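I finally caved and bought a proper fitness watch. My old one was a hand-me-down that lost its charge somewhere between the front door and the end of the street, and I got tired of finishing a swim with no idea how far I'd gone.

I went for the Findar, mostly for the colour (a sort of deep green, very nice) and partly for the music storage. You get 512 MB, so no, you're not fitting your whole library on there, but it holds enough for my usual jog along the river in Drusby and back up the hill. I've been leaving my phone at home and it feels fantastic! Nothing bouncing in my pocket, no messages popping up right when I've found a rhythm.

The pool was the real test. I swim at the Aranda centre before work, usually in the water by 6 am, and I am hopeless at keeping track of laps. I'll start thinking about breakfast and suddenly I could be on lap 12 or lap 20, who knows. My goal this winter was to swim 1000 metres without stopping, and I got there in July. The watch buzzed, I stood up at the shallow end and grinned at the wall like a fool.

It isn't perfect in the water, mind you. If I do breaststroke with a lazy turn it sometimes misses the lap altogether, and it has no clue what to make of a kickboard. I've stopped worrying about it and just add those laps in on the app later, when I'm home and the towels are sorted. 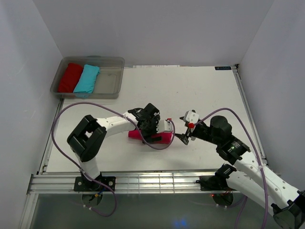 ## The strap situation

My one big grumble is the strap. The one that comes in the box is stiff, and it left a red line around my wrist after every long session. I put up with it for 2 weeks before ordering a Drirelon band, which is a soft woven thing with a loop closure. Much better! It weighs next to nothing and I can sleep in it.

It does stay damp for a while after a swim, so I take it off for the drive home and hang it over the gear stick. Not very glamorous, but by the time I've had my coffee it's ready to go back on.

## Things I'd change

The sleep tracking is a bit judgey. It gave me a "poor" for a night I thought was lovely, and then a "great" for the night the neighbour's dog barked until all hours. I've turned that one off.

I'd also like to set my own step target a bit more easily. On hard swim days I only want to do 3000 steps or so, and to change the number you have to dig through a heap of menus on the phone - and then it goes back to the default after an update. Twice now!

Next up is trying it on the trail behind the reservoir, once the track dries out and I can find my other shoe.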